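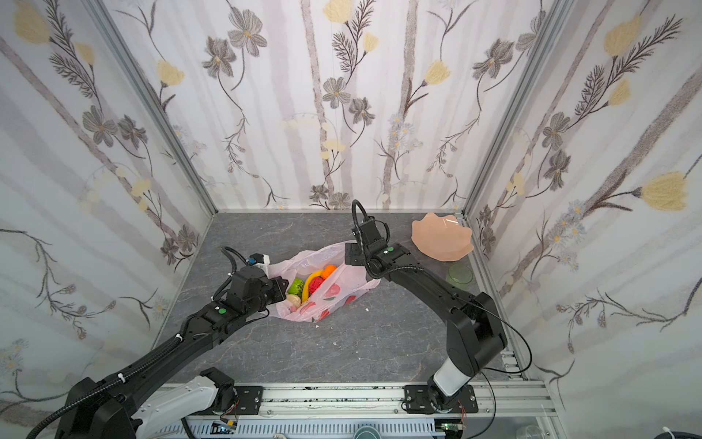
How long can a self-taken chlamydia swab sit at room temp before we stop trusting the result? Six days in the Plovmont tubes, going by our own spiked runs so far. Day seven still mostly fine but two of the low positives dropped out, so I'm calling six until somebody repeats it.

April 21, 2026

Stability run, third go. Same spiked pool as last time, thawed on ice, split into Plovmont tubes and the old Etex ones side by side. 90 tubes each. Low, mid and high spike plus negatives. Half on the bench, half in the warm cabinet to stand in for a parcel left in a hot van.

Pipetting ok. Tip box ran out halfway through the Etex mids, swapped to the other lot, wrote the lot on the lid. Vortex is making that noise again.

Day 0 reads all where they should be. Negatives clean. High spike a touch early on the curve, probably my dilution, not worth redoing.

Older data for comparison, copied from the last book: Etex low spike lost signal from day four in the warm cabinet, fine on bench till day five. Never got a proper answer why. Buffer volume is smaller in the Etex tube, so a swab with a lot of mucus on it soaks up a fair bit and there isnt much left to draw from. Could be that simple.

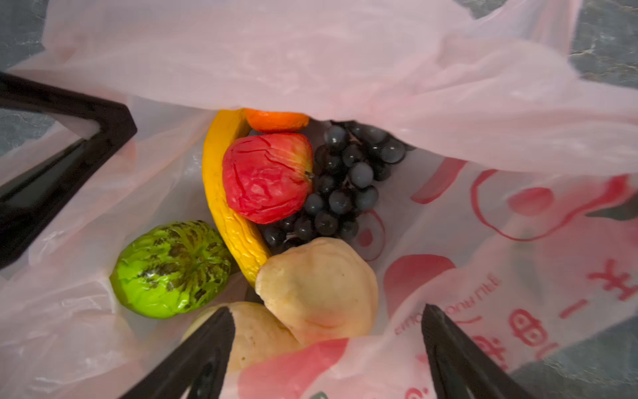 Tried the mucus idea with the fake matrix, one tube of each make. Etex left me 100 microlitres short of what the extractor wants. Plovmont fine. One tube is not a result. Do it properly next week with ten of each.

Urine arm: not started. The first-catch cups came without the fill line again. People overfill, sample gets diluted, low positives go missing. Kun cups have the line moulded in but the lid is stiff, and at least three people in the pilot sent them back leaking. Need to decide before June or the urine arm slips.

Returns from the home kit pilot: 362 back out of 810 sent. Lower than I'd hoped. Most common fault is no date written on the tube, then swab snapped in the wrong place. Leaflet says "break at the line" but there are two lines on the shaft. Suggest we print the date box on the outer bag as well and change the wording to "break at the red line". Ask for the leaflet as a plain text file this time, can't edit the PDF.

Rejected for no date: still run them for our own purposes, keep the results off the main sheet. Nobody gets a result letter from those, they get a new kit.

Drivoneo export broken again, drops the leading zero off the kit numbers so they don't match the sheet. Fixed by hand. Format the column as text BEFORE pasting, every time.

To do
warm cabinet log, print and stick in
order tips, both sizes
day 1 reads first thing, before the extractor is booked
chase stiff lids
recalibrate the p20, reading low agian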